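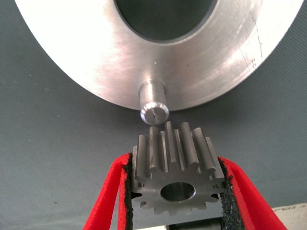
Machined metal ring with a central bore and a short pin

Home Articles Topics Buildings and Heat Contributors Log in

Search this site Enter a word or place Go

Clenstead heat network

The Clenstead heat network is a district heating system serving the town of Clenstead and part of the neighboring village of Ellholm. It supplies space heating and hot water to 847 homes, along with the public library, the swimming pool, two schools and most of the shops on Market Street. Heat comes mainly from large heat pumps drawing on treated water from the Ellholm sewage works, a source that is warm all winter and had been running straight into the river for decades.

The network is a favorite among people who study small-town heating, and it is easy to see why. It was built in stages, in ordinary streets, under a town government with no earlier experience of owning pipes of this kind, and a good deal of what was learned along the way was written down and published.

Background

Before the network, Clenstead was heated mostly by gas boilers, with oil in the older farmhouses on the Ellholm side. The town's apartment blocks had a shared boiler house behind the bus station, known locally as the Kettle. It had been built with room for a third boiler that never arrived, and the empty bay later proved very handy for heat exchangers.

Interest in a wider system grew when the Kettle came due for replacement. A first study looked at wood chips and found that delivery trucks would have to use Chapel Lane, a narrow street with a sharp bend at the bottom. A second study, led by the engineer Manee Wannasri, turned to the sewage works instead. Wannasri measured the temperature of the outflow through a full winter and found that it stayed well above that of the river even during hard frosts. Her report, usually called the Outflow Study, is still a lovely read – clear, patient, and full of small hand-drawn charts.

How it works

Treated water leaving the works passes through a set of plate heat exchangers before it reaches the river. The heat it gives up is carried by a closed loop to the energy center, where the heat pumps raise it to a useful temperature. Hot water then travels through buried, insulated steel pipes to the buildings, and cooler water comes back in a second pipe laid alongside.

Each building has a heat interface unit, a cabinet the size of a small kitchen cupboard that takes the place of a boiler. Water from the network never enters the radiators or taps directly. It passes its heat across a thin metal plate, so a leak in one house does not drain the street.

The supply temperature changes with the weather. In mild months it is kept low, and this makes a wonderful difference to the heat pumps, which use less electricity the less they have to lift the temperature. In very cold spells the two gas boilers kept at the Kettle can be brought in to help. A large insulated tank next to the energy center stores hot water overnight, so the pumps can run when power is cheap and rest during the evening peak.

Construction

Work began on the trunk main between the sewage works and the bus station. The hardest section was the river crossing, where the pipes hang beneath the footbridge inside a painted steel casing. The contractor, Sukprasert, had proposed drilling under the riverbed, but test holes hit boulders and the bridge route was chosen in its place.

Streets were opened one side at a time so that residents could still reach their front doors. The section along Market Street, 933 meters long, was finished in a single summer and included new water mains and sidewalks, as the utilities had agreed to share the trench. This shared digging is often picked out as the best idea of the whole project. It saved money, and it spared the shops from being dug up again a year later.

The Ellholm branch was opened on 2024-07-06 with a street party on the green. It connected the first 44 homes in the village, many of them solid-walled cottages that had previously burned oil.

Building upgrades

Joining the network was never made conditional on insulation work, but the two were planned together. Before a home was connected, a surveyor visited to check the radiators, the loft and the windows. Owners received a short written plan showing which improvements would let the house run comfortably on a lower supply temperature. Loft insulation and larger radiators in the coldest rooms were the most common suggestions.

The cottages needed more thought. Several have thick stone walls that hold moisture, and standard foam boards were ruled out in favor of wood fiber and lime plaster. External shutters were restored on a row of south-facing houses, where they keep rooms cool in summer and cut drafts on winter nights.

Ownership and charges

The network belongs to a company owned by the town. Customers pay a standing charge and a price for each unit of heat, both reviewed every March. The price of heat is tied partly to electricity and partly to general inflation. Critics have argued that the standing charge weighs heavily on people in small apartments, and a lower rate for one-room homes was added after a public meeting.

Every home has its own heat meter. In the old apartment blocks this was a big change, as heating there had been included in the rent and windows were commonly left open in January.

Future plans

A link to Jallcombe, the next town down the valley, has been studied. Jallcombe has a dairy with a steady supply of waste heat, and joining the two systems would give each a backup. The route would follow the old railway bed, now a bike path. No decision has been made, and the main open question is who would own the connecting pipe.

See also
District heating
Heat interface unit
Heat recovery from wastewater
Wood fiber insulation

Comments

ridgewalker: Great article. My aunt lives on the Ellholm green and her cottage is so much warmer in the mornings now. She does miss the smell of the oil stove a bit!

T. Lowe: Is the Outflow Study available anywhere other than the library? I'd love to see the winter temperature charts.

pipes_and_pies: The shared trench on Market Street deserves an article of its own. Our town dug up the same road three times.

Manda: Does the tank get used in summer too, or only for heating season?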